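### 4.2 Wear as a record of habit

Paint on shared storage gets little attention in the literature, which prefers bridges. We surveyed 1,193 painted steel surfaces in the Kinar depot and noted where the coating had given up. Edges went first, as Lindqvist had predicted in April with what his co-authors considered unseemly confidence. Flat faces lasted longer, and the bare floors of bins acquired scratches at a rate the Kinano paint supplier declined to discuss.

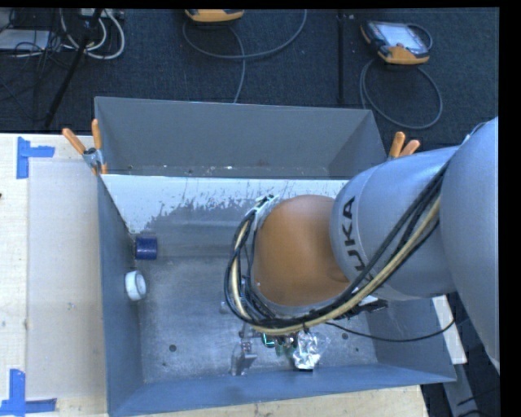
Does a thicker coat of paint last longer? Only up to a point — past two coats, our surfaces chipped in larger pieces and looked worse sooner.

**Figure 2.** Worn white coating on a divider panel in a gray metal bin.

Of the 85 panels repainted during the study, 37 needed touching up before we had finished writing the methods section. We report this as a finding about paint, though a reviewer has suggested it may be a finding about us.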